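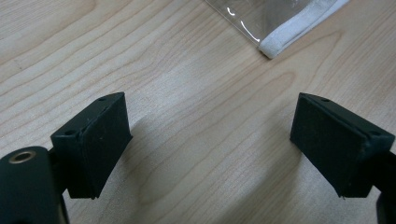

Coralie Nepia
wait, before anyone gets into oils — is it solid or veneer? everything else depends on that. If it's veneer put the sander down.

Shayne McAlister
Ok so that's what I'm trying to figure out. Original post got eaten when I edited it so here goes again, sorry.

Refinishing a kitchen table. Pale top, big swoopy grain. Bought it secondhand from a guy in Temurmont who was moving, paid 52 dollars with no chairs. He said maple. My brother in law says birch. I don't care much which, I just want to stop the water rings. We got three of them in the first week because my kids don't believe in coasters.

What I want to know:

Can I sand it and how far down. Do I need to strip it first or just go. And what finish do I put on that won't turn it orange. My mother's table went orange with whatever my dad used and I'd like to keep this one light.

I have a random orbit sander, borrowed, has to go back by the end of May. Never done furniture before, only a deck. Budget is small. Table gets used every day, dinner, homework, glue, all of it.

Coralie Nepia
OK. First get under the table with a flashlight and look at the edge of the top. On solid wood the grain lines on top run over the end and you see the end grain, little dots and short lines, sort of like the cut end of a board. On veneer you'll see a thin skin and then something else below it, or a strip glued on to hide the edge. Check the underside too. If a big pattern on top has no match at all underneath, probably veneer. Big wide arches repeating across the top can also be veneer, lots of it is peeled off the log that way, but that isn't proof so go look at the edge.

If veneer: hand sand only. 220 on a block, with the grain, light. You're only scuffing the old finish so the new one sticks. I went through the veneer on a sideboard in maybe ten seconds with a machine and there is no fixing that, I have a plant sitting on the spot to this day.

If solid: sander is fine. 120, then 150, then 180 and stop. Don't start at 80 like you would on a deck, you'll be chasing swirls all night. Vacuum between grits. Wipe with a damp rag at the end, let it dry, one more quick pass with 180 by hand becuase the damp raises the fuzz.

Rings — white or dark? White ones are usually just in the finish and come out with it. Dark means it got into the wood and you need oxalic acid (sold as wood bleach). Gloves, glasses, read the label, don't mix it with anything.

For finish, water based poly. Stays pale. Oil based is what went orange on your mom's table, I'd bet on it. Three coats minimum for a table with kids, four is better. Thin coats. Foam brush or a good synthetic, don't shake the can, stir it. Give it a light rub with 320 between coats. You can eat on it after a couple days but no hot pans and no tablecloth for a few weeks, it's still hardening.

Shayne McAlister
White rings. Went and looked at the edge and there's a strip on it. So veneer I guess?? Glad I asked. Sander goes back unused.

Do I need stripper or does the 220 take care of it

Coralie Nepia
If the old finish isn't peeling just scuff and coat over. Clean it first though, dish soap and water, rag wrung out hard, then mineral spirits for any wax. Let it dry overnight. Wax is what makes new finish fisheye. Try a bit on the underside of a leaf or somewhere you won't see, wait a day, scratch it with your nail. If it flakes off, clean again.

And try the rings before you do any of it. Dry cloth over the ring, iron on low, no steam, few seconds at a time, lift and look. Works more often than you'd think on white ones.

barasa_pete
just paint it

Plustow77
I'd use hardwax oil over poly. Easier to patch, you just rub more on the bad spot. It does cost more, and on veneer with the old finish still there it wont soak in so you would have to strip back to bare wood. So maybe not for you. But if anyone finds this thread with a solid top, that's my vote. Two coats, wipe off ALL the extra, and lay the oily rags flat outside to dry, they can catch fire in a pile.

Shayne McAlister
iron thing worked on two of the three!! third one is fainter. going to clean it tonight and do the test patch underneath, will post back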